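Take nine. Yetunde squeezed the grip, let go, squeezed again. Open. Close. The blue pads met with a little kiss.

"Slower," said Natanael, in her ear. He was on the call from Buzatu, eating something. "It learns your hurry too, you know."

She knew. 18 good takes by supper or Mandier paid for none of them. Lid onto the teal bin, bottles in first. Her mother used to do it in one sweep of the arm – pills, pen, the lot – and never looked.

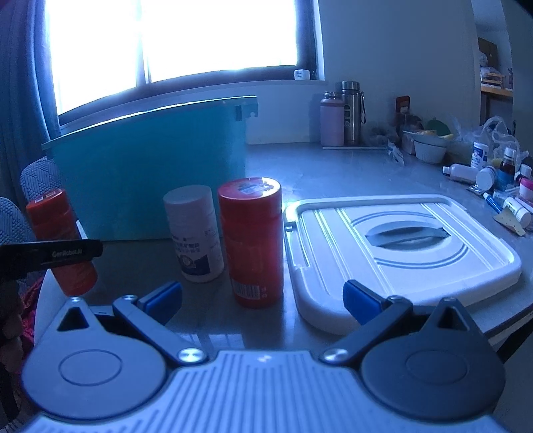 "Start with the white bottle," he said. "Then a red one. Then lid."

"She'd have started with the lid."

"Who would?"

Yetunde didn't answer. Went in for the bottle. Too fast, wrist all wrong. Stopped. Breathed. The window was so bright she had to squint.

"Scrap that one," Natanael said.

"No. Keep it."

"It's a bad take, Yetunde. You stoped halfway."

"People stop halfway."

Chewing, on the line. Then none. Somewhere in Buzatu a hundred arms would be doing this by March – her reach, her wrist, her dumb little pause before the bottle. Her mother's pause, really. Same wrist. Same way of hovering, like the thing might be asleep.

"Okay," he said. "Keeping it. Take ten, when your ready."

She opened the jaws wide and held them there over the table. Counted to three. Reached.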